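Tips from the laundry arm build, part 4

Okay, so the arm we're putting together at the Wusden workshop can finally pick things up, and I have a pile of notes for anyone trying the same at home. Start with knits! I wasted two evenings on a dress shirt before Fatima Venter told me to go find something stretchy with a ribbed cuff.

Wrap your cables before you test anything. A loose one caught on the elbow joint and cost me a whole Saturday (and 47 dollars in connectors). I use the cloth tape now and leave a little slack at every bend — more than you think you need.

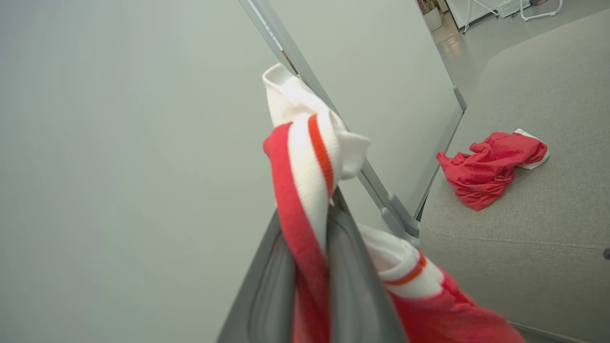
Next up is grip force. Go low, then creep up a bit at a time and write every setting down, on paper, with the date. My notebook says 196 for knits and 238 for towels, but those are just the numbers in my own script, so yours will be different. If the cloth slides, try cleaning the fingers first. A damp rag is fine, no soap.

Oh, and keep spare screws in a jar with a lid. Mirjam Willems lent me her Plorkon driver set and I managed to drop the smallest bit behind the bench, so I owe her one. A magnet on a string will get most things back, by the way.

Folding is next month. I haven't even bought the second motor yet.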